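Snack night talk, Oltora hall — my notes

Start: hello, thank Hermenegildo Alvarado for the tea urn. I've got 15 minutes, so keep moving!

Slide 1. Why sort snacks at all? Tell them about my cupboard (the avalanche story — pause for groans). Say that crinkly bags are the worst things to store. They slide, they puff up, they won't stack. I always start with everything out on the checked cloth, one bag at a time.
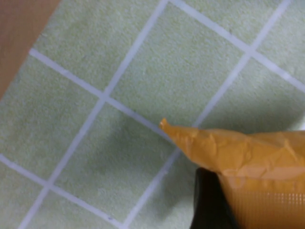

Slide 2. Boxes and labels

Old courier boxes are free and just the right depth. Small white label on the front, blue border, red pen, one word for what goes in. Crisps in one, biscuits in the other. Bags stand upright so you can grab them by the top.

Ask: who here keeps crisps and biscuits together? (Hands up, be nice.)
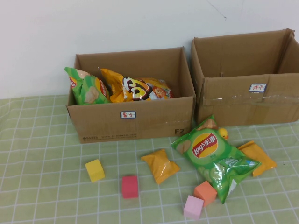
Crisps box on the left with three bags in, biscuit box still empty.

Then questions, and raffle tickets are 2 pounds from Nandik at the door.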